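Applying to be a mentor – how much of my work history goes in the bio?

Posted in Careers and Mentoring by Dilani Selvanayagam

I've been accepted as a mentor on a business start-up programme run through Jurnow and they want a bio for the website by the end of January. The form says 65 words minimum and gives no maximum. I have written one that comes to 370 words and my sister says it is far too long.

My background is a bit mixed. I did a degree in textiles, worked in buying for a while, then moved into operations at Marnance, where I ended up running the returns side. I left to set up my own firm with one partner. I also finished a part-time MBA, and I sit on the board of a small housing charity.

Do I put it all in date order? Do I say "I" or "Dilani"? And does the degree matter when it has little to do with what I'd be mentoring people on?

3 replies

Yuxi Gu
I edit the mentor pages for a similar scheme, so this is what I ask people for. Write it in the third person, as it will sit next to other people's and most of them will be done that way. Start with what you do now, then the job that is most use to the people you'll be mentoring, which sounds like the operations work. Education goes in one sentence near the end. Keep the degree in. Textiles to buying to operations makes sense as a path, and some mentees will pick you for it.

Aim for 120 words or so. The board role is worth a line, but give the charity's full name and check they are happy to be mentioned. Leave out dates unless the form asks – they go stale and then someone has to update them.

One more thing, look at how the page shows on a phone. Ours cuts the bio after two lines and you have to tap to read the rest, so your current role needs to be in the first sentence.

Nimal Akanda
Just send the long one, they'll cut it if they want to. Mine was 1523 characters with spaces and it went up as it was.

Jahangir Matubbar
I'd not do what Nimal says. When I sent a long one to Flenach they did cut it, and they took out the part about my own business and left in a course I did years ago. Better to do the cutting yourself.

I agree with Yuxi on most of it, but I'd ask about third person first. Some schemes want "I" because it sounds friendlier. Keep the 370 word version on file as well, because you'll want it if you are asked to speak anywhere.

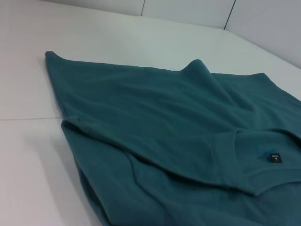
Also get someone outside your line of work to read it before it goes in. I had "3PL" in mine and two mentees asked me what it meant.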